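Sep 1, 2023 | Selim Kırmızıgül
7 min read

4. What Ends Up on the Covers

Research on domestic clutter has mostly been conducted in kitchens and hallways, where people expect it and can be polite about it. Soft furnishings get less attention. In the Wekdale survey we asked 162 households in Drunine to list what was lying on their beds, sofas and padded chairs at the moment the form reached them. Almost 50 replied "nothing," a result we report without comment.

The remaining forms were livelier. Snack packaging and drink containers turned up together so often that we gave the pair its own code, after 19 respondents had independently described it as "just for now." A packet on a hard table gets thrown out fairly soon. Put the same packet on a quilt and it settles into a fold, where it acquires something like tenancy. 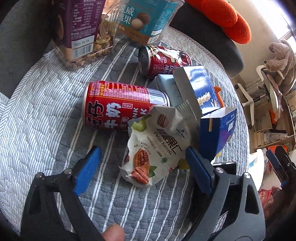
Figure 4. A crumpled Pecan Kernels packet and a red drink can on a striped quilted cover.

Csonka's scale of household disorder, which we used in the pilot, scores each item by its distance from the nearest bin. We found this unkind to people with large bedrooms. The revised Plarulness index scores the surface as well, with quilting and other puckered textiles rated highest for retention. Small wrappers vanish into them, and a can on its side will stay put in a dip that no coffee table could offer.

Respondents had firm views on blame. Most named another member of the household, and in two-person homes the accusations canceled out neatly. Those living alone tended to blame August, on account of the heat. We kept these answers in a separate column and return to them in Section 5, where they do not become any clearer.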